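Room and Table Assistants (part-time) – Gaston House, Wultow

Cattaneo Residences is looking for four Room and Table Assistants for Gaston House, our dormitory building for students and trainees in Wultow. The work is 20 hours a week, in the daytime, and the start is in July. You do not need experience in hotels or cleaning. We teach the work in the first two weeks and you are paid for these weeks in full.

About the house

Gaston House has 36 shared rooms. Most residents come from Pramangate, the technical school on the other side of the river, and they stay between one month and one school year. In the rooms there are bunk beds and one common table. The residents eat breakfast at this table, write at it, and put down on it everything they have in their pockets when they come home. By the middle of the week it is usually full.

For a long time our cleaning team did the floors, the bathrooms and the windows, and the table was left to the residents. In the yearly survey the table was the most frequent subject of complaint, before the noise and before the laundry. Roommates do not agree whose tissue it is and whose bottle it is, so it stays there. We have decided to make the table a task of its own, with its own people, and this is the position we offer now.

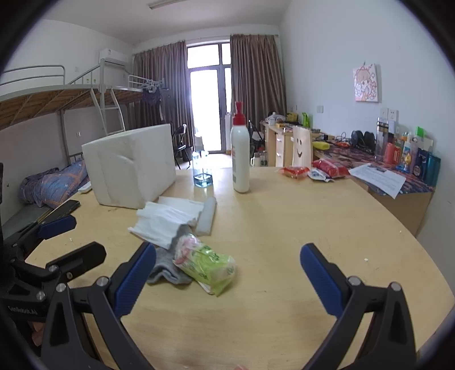 A shared table in a dormitory room, with tissues, bottles and snack packets.

What you will do

You work in pairs. Each pair has a list of rooms for the day, and the residents know the time of your visit one day before. You knock, you wait, you knock a second time, and you enter with the house key only when the room is on the list.

At the table the order of work is always the same:

First, look at what is there before you touch anything. Decide with your partner which things are waste, which things are in use, and which things are unclear.

Used tissues and open, empty wrappers go into the waste bag. If a packet still has something inside, it is food and it stays. Please feel it with the hand, do not guess from the outside. A flat packet is not always an empty packet.

Tissues that are clean and only pulled out of the package are laid together in one pile next to the package. We do not push them back in.

Bottles are put upright, at the back of the table, with the tall ones behind and the small ones in front. Check that the cap or the pump is closed. Do not pour one liquid together with another, even if they have the same color, and do not throw away a bottle with a little liquid left in it. For some residents this little rest is enough for the whole week.

Clothes which lie on the table are folded once and placed on the chair or at the foot of the nearest bed. We do not open closets and we do not sort clothes by owner.

Phones, keys, cards, money, medicine and glasses are not moved out of the room and not moved from the table. You can lift them to wipe below them and then put them back at the same place and with the same side up.

Remote controls stay on the table as well. We had them on the wall in a holder for one season and the residents did not like it.

Pieces of packing material, for example white foam from a delivery box, are a special case. They look like waste and very often they are waste, but some residents keep them for sending a thing back or for the move home. Put the piece beside the table and leave one of the yellow cards on it. If the card has no answer at the next visit, you may take the piece to the collection point in the yard.

At the end you wipe the table from the back to the front with a cloth that is only a little damp. The table tops are light wood and standing water leaves a ring. The curved edge is wiped last, with the dry side of the cloth.

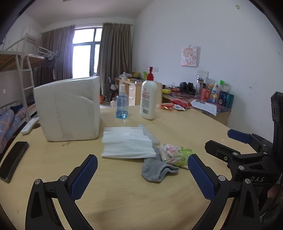
The beds are not part of the job. If a blanket is hanging down to the floor you may lift it back, but you do not make the bed and you do not touch what is under the pillow or hanging from the rail. The same is true for the windows: you open the curtain to have light for the work, and before you leave you put it back as you found it. The air conditioner you leave as it is. If it drips or makes noise, write it in the room book and the technical team will come.

A visit should take as long as it needs. We plan four rooms in one hour for a pair, and there is free time in the plan for a room that is more difficult. We do not measure you with a clock. When a room needs more time again and again, please tell the shift leader, so that we can change the list.

Things you will write down

Every pair has a room book. You write the room number, the hour, and anything that a resident could ask about later: a broken cap, a liquid that ran out on the table, a thing you were not sure about. Two or three short sentences are enough. English is the language of the book. Mistakes in grammar are no problem at all (the author of this advertisement also makes them), but the handwriting must be readable.

You do not write down opinions about residents. Also you do not take photos inside the rooms with your own phone.

What we expect from you

You are at least eighteen years old and you are allowed to work in this country.

You can stand and walk for a shift of four hours, with one pause, and carry a bucket and a small bag of supplies up the stairs. There is an elevator, but in the morning it is often occupied by the residents.

You are patient with small things. A large part of this work is lifting one little object, wiping, and putting it back, and then the next one. Some people find this calm and pleasant and some people find it terrible. Please think about which kind of person you are before you apply.

You treat the things of other people with respect, also when they are not worth much. The half package of tissues belongs to somebody.

You can speak simple English with residents and with your partner. Another language is welcome. In the house you will hear many.

It is good, but not required, if you have lived in a shared room before. Several of our best colleagues are former residents of this house.

What we offer

A contract for one year, with 20 hours a week. The shifts are in the morning or in the early afternoon, and the last one ends at 4 p.m. You can tell us your wishes for the shift and we try to follow them, but for the first month we need everybody to be flexible.

Hourly pay according to the house scale, which we send to you before the interview so that you can compare. After three months there is one payment of 200 dollars for shoes and work clothes. You choose them yourself. The shoes must be closed and must have a sole that does not slip on a wet floor.

Gloves, cloths, bags and cleaning liquid come from us. If you have an allergy to a product, say it at the beginning and we will order a different one.

One warm meal for each working day in the canteen on the ground floor. There is always one dish without meat.

Paid training. In the first week you work in our practice room, with a table that is prepared in a different way every morning, and you learn the order of work slowly. In the second week you go with an experienced pair. Only then do you receive your own list of rooms.

If you are a student at Pramangate, the hours can be placed around your classes. Please send the class plan together with your application. Residents of Gaston House can apply too, but they will not be placed on their own floor.

How to apply

Write a short letter, half a page is enough. We would like to read three things in it: which hours are possible for you, if you prefer the morning or the afternoon, and how you would clear a table which is used by people who are not at home. For the last point there is no perfect answer. We want to understand how you think and what you would ask.

A résumé is welcome but you do not have to make a new one for us. A list of your last jobs, or of your school years, is fine. No photo, please.

You can leave the letter at the reception of Gaston House, in an envelope with the words "Table Assistant" on it, or hand it in at the Cattaneo office in Wultow. Both are open until 4 p.m. Applications are read in the order in which they arrive and we will answer to every person, also when the answer is no.

The interview takes half an hour and has two parts. For the first part we sit and talk. For the second part we go together to the practice room and you clear a table with one of our team, in your own way. You do not have to prepare for this. Please come in clothes in which you can bend and reach easily.

Questions about the work, the shifts or the contract can be directed to Ada Pace, who is responsible for the room teams at Gaston House. She is in the building in the mornings – ask at the reception and they will call her. If you would like to see the practice room before you decide to apply, this is also possible, and it is no disadvantage for you if you decide afterwards that the work is not for you.

The positions stay open until all four are filled.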